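Posted January 31, 2022, by Getachew Seyoum
To: teleop-users list
Re: Sleeves, wrist view, and the 701 set

Selamawit Tekleab wrote:
> Going through set 701 from Aston. 111 of the 200 demos have
> sleeve across a good part of the wrist view. Is that the operators
> or the clothing? Cheetham wants to know before they train on it.
> Also, did anyone agree on where the hands start?

Both, I'm afraid. The operators bring the left arm over the top because it's comfortable for them, sitting in a chair, with elbows that bend the way elbows do. The robot then has to do the same thing in a sleeve with more folds than my living room curtains.

I asked everyone to keep the forearms low and come in from the sides. They all nodded. Then they put the headset on and went back to reaching over the top, like people getting the last roll at dinner. 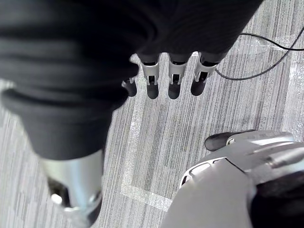

As for the start pose, the Sorneck notes say "hands apart, fingers down, clear of the work area." You could park a truck in that sentence. I'd like one saved pose that the arms go to by themselves before the operator gets control. Flitum can already do this — it's in the session menu, two levels below anything a person would click on.

My vote is to keep the 111 but tag them. If the policy only ever sees a tidy sleeve, it will fall apart the first time it meets a real one. Cheetham can filter on the tag if they're feeling delicate.

Demo 2551 is a separate matter. Please just delete it. I was driving.

Getachew

Recent in this list
Re: Left glove drifts after lunch
Foot pedal mapping, again
Who renamed the demo folders?
Re: Re: Latency at Aston

Last updated: January 2022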